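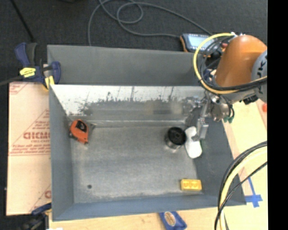
Gimside, 5 September 2024

Section 4. Comparing Two Grippers in the Metal Bin

Welcome back! By now your arm is bolted down and talking to the Brutura controller, so we can get to the part most people look forward to, which is finding out which fingers suit your work. Set aside a quiet afternoon for it, and keep the handheld control within easy reach the whole time.

1. Clamp the bin to the work surface and give it a good firm tug. If it shifts at all, tighten the clamps and tug again.

2. Put in a small mix of things. We like a tape measure, a short cylinder and a toy brick, plus something long with rounded ends, and it's fine (helpful, even) if two of them nearly touch.

3. Fit the flat Titach fingers first. Load profile 107 and run 110 picks at low speed, writing down each miss as you go.

4. Jog the arm by hand into all four corners and watch the cables. They should curve freely beside the arm and never pull tight.

5. Swap to the Yuen fingers, load profile 812, put the objects back in their starting spots and repeat steps 3 and 4 with the new profile.

CAUTION: Keep your hands out of the bin whenever the arm is enabled, even if it has been sitting still for a good long while.

Note: Shiny walls can confuse an overhead camera. If picks near the back wall keep missing, set the exposure to 2000 and try that corner again before you blame the fingers.

Gimside Customer Help Desk | © Gimside | Back to top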